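From: Lovisa Lunde
To: shared-kitchen list
Date: 9th August
Subject: Re: Countertop in the Mistis kitchen, what stays out and what is put away

Dear members of the list,

Thank you to all who replied to the notice concerning the demonstration kitchen in the Mistis building. The message from Mr. Jacobs raised several points that the facilities office had left open, and it is quoted so that those who joined the list after May may follow the matter.

Pieter Jacobs wrote:
> The notice asks that the countertop be "left in its usual
> arrangement" after each session. Our group has used the
> kitchen since May and we have never been told what the usual
> arrangement is. On some days the cutting board is by the
> toaster, on others it is under the sink with the trays.
> The play food is sometimes in the cupboard and sometimes
> in the steel bin. Could the office state plainly which items
> are to remain out? I would also ask whether the board may be
> oiled, and with what. Two of our instructors have been given
> different answers.
>
> Pieter Jacobs
> Early Learning Program, Jistus

The office has discussed these points with Mr. Sikora, who is responsible for the building's interior finishes, and with Mr. Yusof, who schedules the rooms. The following applies to all groups from the date of this message.

Items that remain on the countertop

The toaster oven, the two-slot toaster, the open steel bin, the bamboo cutting board, the wooden canister with its lid, and the utensil cup are to stay out between sessions. The canister and the utensil cup stand at the back, against the tile. The cutting board lies flat behind the toaster. Groups may move any of these during a session, provided that they are returned to their places before the room is handed over.

The wooden toast may be left in the toaster. Other play food and play dishes belong in the steel bin. Pieces that do not fit in the bin should go in the lower cupboard, on the shelf marked for Jistus, and should not be stacked on the toaster oven.

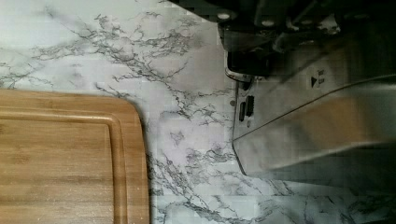
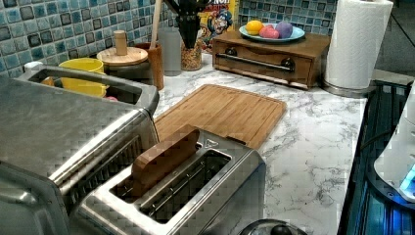 Care of the cutting board and the countertop

The board is bamboo, with a groove cut a short distance in from the rim. Crumbs, flour and modeling dough collect in this groove and should be brushed out before the board is wiped. Please use a barely damp cloth and dry both faces. The board must not be soaked or placed in a dishwasher.

On the question of oil, the answer is yes, with food-grade mineral oil only. Olive oil and other cooking oils are not to be used. Mr. Sikora will oil the board himself at the start of each term, and groups need not do so unless he asks them to. A bottle of the correct oil is kept in the supply closet.

The countertop has a veined marble pattern, and small spills are easily missed on the darker areas. Groups are asked to wipe the entire surface at the end of a session, including the part under the board. Scouring pads, bleach and vinegar are not permitted. Mild dish soap and warm water are sufficient.

Appliances

The toaster and the toaster oven are for pretend play and are not to be plugged in. Groups that need to heat real food should request the staff kitchen through Mr. Yusof, giving 2 working days' notice. No real bread is to be put in the toaster at any time.

Replacement of missing pieces

The office has set aside $300 for replacement play food and utensils this year. Requests should be sent to Mr. Bogdan Żak with the name of the item and the date on which it was found to be missing. Orders will be placed with Szulc, our usual supplier, once each term. Groups should not purchase replacements on their own and submit the receipt afterward, as such claims cannot be paid.

Mr. Żak notes that 9 requests received in the spring did not name the item. Those who sent them are asked to write again.

Matters still open

The proposal from the Zallano group for a second cutting board is under review. The office would welcome comments from groups that regularly use the room for more than one activity at a time. Comments may be sent to this list or to me directly.

Lovisa Lunde
Facilities Office, Mistis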